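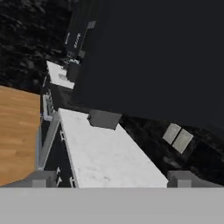
Categoría: Filatelia > Catálogo Utia > Guía de instalación

4. Registrar una emisión en el catálogo

Antes de empezar, tenga a mano el álbum, una lupa y el odontómetro. El programa Utia debe estar abierto en la ficha "Imprentas".

1. Elija la imprenta en la lista. Si su sello es de Ormsby o de Pirnik, los datos de la casa ya vienen cargados y no hace falta escribirlos.

2. Pulse "Nueva emisión" y escriba el año, el valor facial y el color. El color se escribe como aparece en su catálogo de papel, sin abreviar.

3. Mida el dentado en los lados horizontales y después en los verticales. Ponga las dos cifras, también cuando son iguales (por ejemplo, 14 x 14).

4. Escanee el sello a 300 ppp, sobre fondo negro. Para las hojas completas de Illby haga 3 escaneos y únalos con el botón "Componer".

5. Guarde la ficha. El programa le asigna un número.

Nota: el campo "Plancha" admite hasta 10 caracteres. Si no conoce la plancha, déjelo vacío; no escriba un cero.

Precaución: no apriete la tapa del escáner sobre sellos con goma original. Use siempre pinzas de punta plana y no toque la goma con los dedos.

Para corregir una ficha ya guardada, vea el apartado 5.

Texto revisado por Mayu Hayashi, jueves, 14 de noviembre de 2024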